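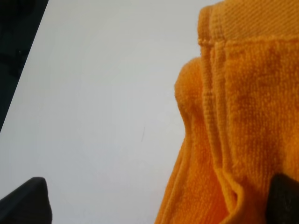

Orange terry towel on a white tabletop.

News > Members' Newsletter > Pool and Changing Rooms

20/10/2021
By I-seul Kwon

Towel service changes at the Sorari pool

The towel service at the Sorari pool moves to a new laundry next month, and a few things at the front desk will change with it. Most members will only notice that the return bins have moved. If you rent a locker or swim before work, please read the whole item.

The old contract with Denero ran out in July and was carried on month to month over the summer. We asked three laundries for prices and went with Kostari, which already washes for the gym on Ma Street. Their van comes in the early morning and again after lunch, so clean towels should no longer run short in the late afternoon. That was the most common complaint in the member survey, which 289 of you filled in. Thank you for that.

What changes at the desk

You still get one bath towel per visit with your membership. A second towel is still a dollar. Please hand your card over before you take a towel from the shelf, even if the line is long. Jae-hoon Cho has the desk in the mornings and will sign you in for both the pool and the towel at the same time.

The return bins used to stand by the showers, where the floor is always wet. They are now in the hallway outside each changing room. Wring out your towel over the drain before you carry it out – a soaked towel weighs a lot, and the bags have split more than once.

Pool towels that went home

When we closed the books with the old laundry, we had 981 towels on the list and 114 of them could not be found. Some were worn out and thrown away without being written down. Others are likely in closets and car trunks around town. If you have one, drop it in any return bin. You will not be charged and you do not need to speak to anyone.

Bringing your own

Many members prefer their own towel, and that is fine. Put your name on it. A laundry pen on the care label lasts longer than tape. Towels left on the hooks overnight go to the lost and found, where they are kept for up to 10 days and then given to the animal shelter.

A few notes on washing, from Jong-dae Oh, who ran the laundry room when we still had one:

Rinse out pool water the same day. Chlorine left in the cloth makes it stiff and fades the color.

Skip the fabric softener. It coats the loops and the towel stops soaking up water.

Wash bright colors alone the first few times. Use warm water, and half the soap you think you need.

If a towel smells sour even when clean, run it once with a cup of white vinegar and no soap, then wash it again as usual.

Shake it hard before it goes in the dryer or on the line. If a loop pulls loose, cut it with scissors. Terry cloth is woven, so it will not run.

Swim team and lessons

Junpei Oshima asks parents of the Tuna and Minnow groups to send two towels, one for the pool deck and one for the changing room. The team does not draw from the towel shelf on meet days. Robes and ponchos are welcome on deck but not on the bleacher rails, which have to stay clear.

Questions about billing for extra towels go to Dong-geon Won in the office. Locker renewals are due at the end of next month as usual, and the form is at the desk.

Previous item | Next item | All newsletters | Pool hours | Contact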